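Nilik hand-held grippers, reviewed after a month on the floor
Amândio Barros
Posted Sat 11 May

Rating: 3 out of 5

Gurnora sells the Nilik grippers to workplaces that want a robot to learn jobs from the people who already do them. You wear or carry a pair, you do the job, the kit records it. The sales page says anyone can start "in minutes" and that staff will be "freed from repetitive work". I've used them since March in our office at Otwood and I want to take those two claims in turn.

First, the minutes. Picking them up is easy, I'll give them that. Squeeze, the jaws close, let go, they open. Doing a job you know with them is another matter. I have stacked plates and put lids on tubs all my life without thinking, and with these on I was slow and clumsy as a beginner. It took me 13 shifts before I stopped dropping things, and I still wouldn't trust myself with a glass.
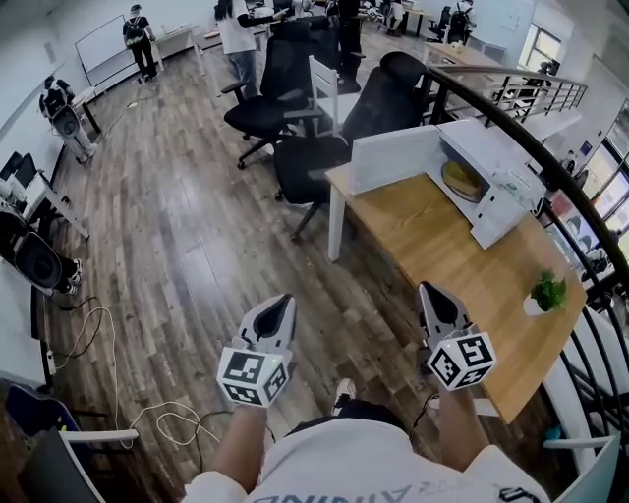 Weight is the next complaint. For a quarter of an hour they feel like nothing much. By mid-morning my forearms knew all about it, and the cube underneath catches on table edges whenever you reach for something low. You learn to keep your elbows out. My colleagues who are shorter than me had more trouble at the microwave than I did, and the stock advice in the handbook (raise the work, lower the shoulders) was no help to them.

The cable on mine was a nuisance too. I taped it to my sleeve in the end. For a kit at this price I'd expect a proper clip.

On the good side, the finger pads are excellent. They hold odd shapes that I expected to slip, a soft packet for instance, and they've stood up to a month of rough handling. The bodies wipe clean. Nothing has broken.

Now the repetitive work. Our target is 38 good recordings a shift. A good recording is the same task, start to finish, without a fumble and without your hand hiding a marker from the camera. Then you put everything back and do it again. I've packed boxes at Fothergill's and that was more varied. So the repetitive work has moved, and for the time being it has moved on to us. Gurnora suggests 3,000 recordings before you judge the results, and when I asked what happens if the layout of the room changes, the reply was that we might need some more. 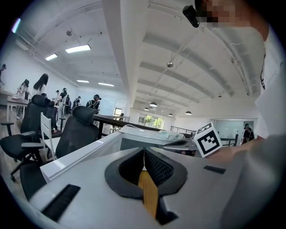 Marker cube held beside the finger pads.

What has changed for the people here? Some of it is welcome. Those of us who were never asked how we did anything are now asked every day, and a couple of bad habits in our kitchen routine got fixed along the way. But there's more standing, and talk dries up when someone is in the middle of a take. And no one has put in writing what becomes of our hours if the thing learns the job. I asked twice. I was told it was early days.

If you're a manager thinking of buying: try a pair for a full shift yourself before you order, budget for breaks every 45 minutes at least, and settle the question of jobs with your staff first.

If you're staff: ask for the smaller straps, they do exist. Mine took 7 days to come.

Pros: very good grip, sturdy, easy to clean
Cons: tiring, cube snags, cable, oversold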